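# drurkden-reviews

Book reviews scraped from the Drurkden reading forum before it closed, cleaned up enough to be usable and no further. Maintained by Amanuel Assefa. Last edited Wednesday, January 13, 2021.

I started this because I was tired of seeing "readers loved it" printed on the back of novels I couldn't finish, and I wanted to know whether reader reviews say much at all. My working answer is "less than you'd hope." Please read the warnings before you build anything on top of it.

## What's in it

- `reviews.csv`: 4000 reviews of literary fiction, one per row
- `books.csv`: title, year, page count, whether it was a debut
- `blurbs.csv`: jacket copy, where a forum member had typed it in
- `notes/`: my own grumbling, in plain text

Every review is at least 100 words. I set that floor myself and I'm not sure it was wise. It got rid of "Couldn't put it down!!" but it also got rid of several short, rude reviews that were better than most of what stayed.

## Ratings

The forum let people score a book out of 9, for reasons I never got out of the moderators. Don't rescale to five stars and then compare with another site. People who are handed an odd scale use it oddly, and a 7 on Drurkden seems to have meant anything from "very good" to "my sister wrote this."

Scores also climb in the weeks before a book is published. Those reviewers mostly had free copies. I've marked them `advance = 1` where they said so, which means the column catches the polite ones and misses the rest.

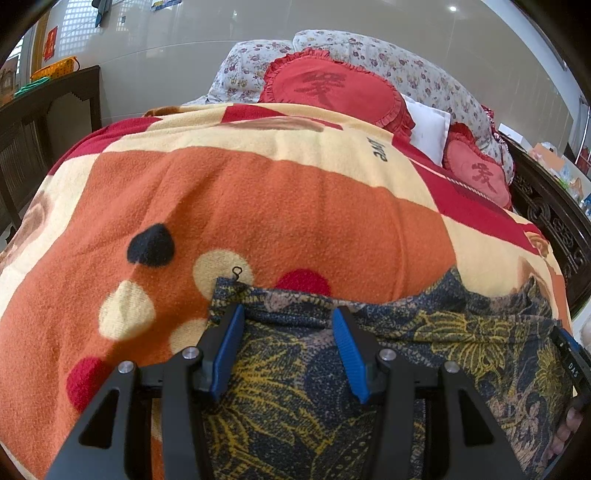
The same goes for the `finished` column. It's self-reported. I have read reviews marked `finished = yes` that discuss nothing past the second chapter, and one that praised an ending the book doesn't have. I left them all in. If you want to filter them, you'll need to have read the books, and good luck with that.

## Tags

Tags came from two places:

1. Forum members, who tagged whatever they felt like ("family secrets," "rainy," "for Mum").
2. Plirkeck, a tagging script I ran in May and partly regret.

Plirkeck marks any novel with a will or a funeral in it as `dysfunctional-family`. It marks most comic novels as `sad`. On that last point I've started to wonder if it's right. The two kinds of tags are in separate columns, so you can ignore the second.

## Known problems

- The Zeleke trilogy is listed as one book in some rows and three in others.
- 8 reviews are of the film.
- Sarcasm. There is a lot of it and none of it is labeled.
- Spoilers are not hidden. The forum's spoiler markup broke in the export.
- Page counts mix hardcover and paperback.

## What I wouldn't use it for

Predicting sales. Deciding who "the average reader" is. Training a recommender, unless you want one that thinks everybody should read Jilon's second novel, which had a very loud fan club and which I found dull.

It might be fine for looking at how people write about books when they've been told in advance that a book is good. Even there, check a sample by hand before you believe a chart.

## Corrections

Open an issue with the row number and what's wrong. "I disagree with this review" is not a correction. I disagree with most of them too.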